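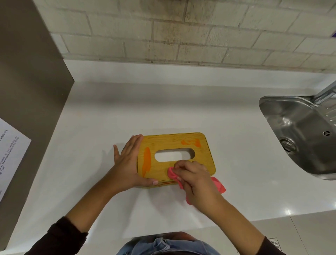 ## Slide 1: The cleaning cupboard problem

- Say good evening, thank the library for the room. Talk runs until 8.
- Start with the question I get most: "What should I buy to get this off?" My answer is usually already under your sink, and that annoys people who came for a product tip.
- Show of hands: who owns more than five spray bottles? Don't comment, just let them look at each other.
- I don't sell anything and I'm not a chemist. I read labels for a hobby and I keep my receipts.

## Slide 2: What I spent

- Last year I bought every cleaner with a claim on the front that I found hard to swallow. Came to $475. Read that number slowly.
- The dearest was Hedia, sold as a "surface renewal system". Two bottles and a cloth. The first bottle has detergent in it. The second has detergent in it and smells of pears.
- Matden is the cheap one from the discount shop. On greasy stovetops I could not tell them apart, and neither could my household when I hid the labels.
- Be fair: the Hedia cloth is a good cloth. I still use it.

## Slide 3: Words that do no work

- "Professional strength". Which profession?
- "Plant-based". So is turpentine. Pause here.
- "Up to 168 hours of protection" – that's a week. Ask why they didn't print "a week". Then ask what "up to" allows. Ten minutes is up to 168 hours.
- "Natural". I've stopped arguing about this one, move on quickly.
- If someone brings up "non-toxic": ask them what dose, and to whom. Keep it friendly. Last time this went on too long.

## Slide 4: The before-and-after demo

- Play the Dokden clip with the sound off.
- Things to ask while it runs: is it the same light in both halves? How old is the mark? How hard are they rubbing? Would a damp rag have done it?
- The last one is the big one. There is never a damp rag in these ads. A test with nothing to compare against tells you the mark came off, full stop.
- Replay with the sound on. The music does a lot.

## Slide 5: Try it at home

- Make one mess, split it in two. Plain water and a drop of dish soap on one half, the fancy stuff on the other.
- Same cloth, same number of wipes. Leave each one for 60 seconds first, as many labels want some sitting time and most of us skip it.
- Get somebody else to judge, and don't tell them which side is which.
- On bamboo or timber, go easy on the water and try a hidden spot first. Same goes for stone.
- Never mix products to "boost" them. Bleach and ammonia, bleach and vinegar: say both out loud, twice. I'm not being sceptical on this point, the gas is real.

## Slide 6: Where I was wrong

- I was sure Phùng, the paste in the little tin, would be rubbish. It beat dish soap on burnt sugar by a long way. I did it again with a different pot and got the same result.
- It's still mostly a fine abrasive, and it dulled the colour of one enamel pot, so read the back.
- I also had to eat my words on enzyme cleaners for pet stains. One carpet, one cat, so don't lean on it too hard.

## Questions

- Likely: vinegar for everything? No. Fine on kettle scale, bad on marble.
- Likely: magic sponges? They work by scratching, very finely. Keep them off glossy paint.
- If asked which brand I'd buy: whichever unscented dish soap is on special.
- Stack the chairs by the door and leave the label handouts on the front desk.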